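Acta da reunião do grupo de demonstrações – Droreck
25 de março de 2026
Redigida por quem ficou com o caderno desta vez (eu)

Utilizamos cookies para melhorar a sua experiência. Ao continuar a navegar, aceita a nossa política de privacidade. Aceitar | Definições

Começámos com atraso porque a sala grande estava ocupada e acabámos todos apertados na do fundo, com o projector a fazer aquele zumbido do costume. A acta de janeiro foi aprovada sem alterações, tirando uma vírgula que me pediram para corrigir e que já corrigi.

1. Ponto de situação das gravações

Temos 311 demonstrações aceites na tarefa das canecas, todas por telecomando. A meta combinada com a Samero continua nas 2000 para o conjunto das tarefas, portanto ainda falta um bom bocado, mas o ritmo melhorou muito desde que deixámos de trocar de operador a meio da manhã (eu era contra, confesso, e dou a mão à palmatória!). Quem opera agora faz a sessão inteira e só depois passa os comandos.

A discussão maior foi sobre a pega. Metade da sala quer que se agarre sempre pela asa, com um dedo de cada lado, a descer a direito; a outra metade acha que se deve deixar variar, porque o modelo tem de ver coisas diferentes. Falou-se bastante da aproximação com a asa virada para a garra, que é a posição em que os operadores novos se sentem mais à vontade. 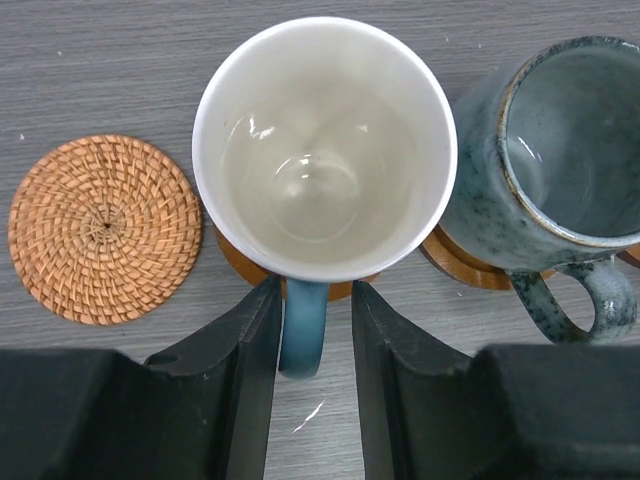 Também veio à baila a questão das bases. Há quem pouse a caneca mal centrada e dê a demonstração por boa, e há quem repita três vezes até ficar perfeito. Eu disse o que penso: se a caneca fica estável, conta. Levantaram-se objecções, houve um momento um bocadinho aceso, e ficou decidido assim – mal centrada mas estável aceita-se, com nota no registo; caneca a cavalo em duas bases repete-se. As bases de rotim ficam na tarefa, apesar de ter havido quem as quisesse tirar.

Decisão: 200 gravações com pega pela asa antes de abrirmos a pega pelo bordo nas canecas. A lista de posições iniciais vai para a pasta comum.

2. Ensinar à mão ou à distância

Este ponto vinha arrastado da outra reunião. A equipa do Giáp (o projecto, para quem chegou agora) quer guiar o braço directamente com a mão em parte das tarefas. As vantagens conhecemo-las: sente-se o contacto, e um operador sem treino apanha o jeito num instante. O problema é que a mão da pessoa aparece nas câmaras e depois alguém tem de andar a limpar aquilo, e esse alguém costuma estar sentado ao meu lado a suspirar.

Com o telecomando ganhamos imagens limpas, mas perde-se o tacto. Nota-se sobretudo quando o objecto está deitado e é preciso apanhá-lo pelo bordo: o operador olha para a imagem do punho, julga que já fechou e ainda lhe falta um nadinha. Ou então fecha de mais e empurra a peça contra a parede do tabuleiro. Propus que se abrande a garra no último troço e a ideia foi bem recebida, embora me tenham logo perguntado quem ia fazer isso (vou eu, está visto). 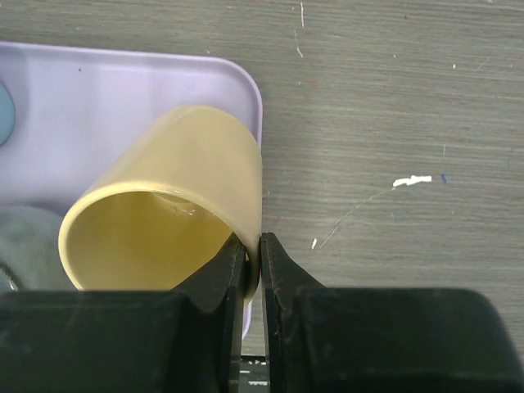 Copo amarelo deitado no tabuleiro lilás, com os dedos da garra junto ao bordo.

Ficámos em experimentar os 2 métodos na tarefa do tabuleiro, com os mesmos objectos e os mesmos operadores, e comparar na próxima reunião. Pedi que se apontassem também as tentativas falhadas. Andamos a apagá-las por hábito e é uma pena, que algumas davam bom material para ensinar a recuperar de uma pega torta.

3. Material e espaço

A Eltden ainda não respondeu sobre os dedos de substituição. Volto a escrever-lhes. Entretanto, verificar o aperto dos parafusos no início de cada sessão.

Pediu-se uma cadeira decente para o posto de telecomando. Apoiado por unanimidade e com entusiasmo!

4. Outros assuntos

Os nomes dos ficheiros: por favor, sem acentos e sem espaços. Já o pedi em janeiro e volto a pedir.

A próxima reunião fica por marcar, depende da disponibilidade da Samero. Mando mensagem a todos assim que souber, e quem quiser acrescentar pontos à ordem de trabalhos pode ir escrevendo na folha colada à porta.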